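Why Do Ferns Uncurl?

Have you ever spotted a tiny green spiral poking out of the ground in May? It's a baby fern leaf, and it's called a fiddlehead! The curl keeps the soft tip safe while it pushes up through the dirt. Then it slowly unrolls, like a party blower in slow motion.

Ferns never grow flowers, and they don't make seeds either. Flip a leaf over in summer and look for little brown dots. They're full of spores, finer than flour, and the wind can carry them a long, long way!

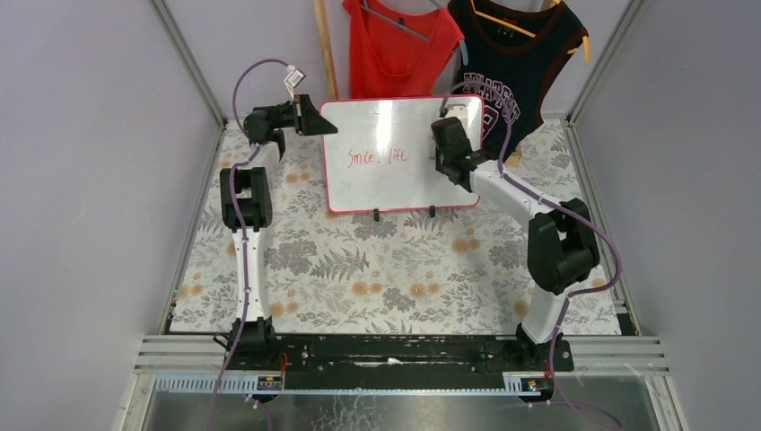

Fern leaves and flowers mixed together in a printed pattern.

Ferns are older than the dinosaurs, too. Next time you walk in the woods at Wisholm, check the shady spots near the stream and see how many curls you can find!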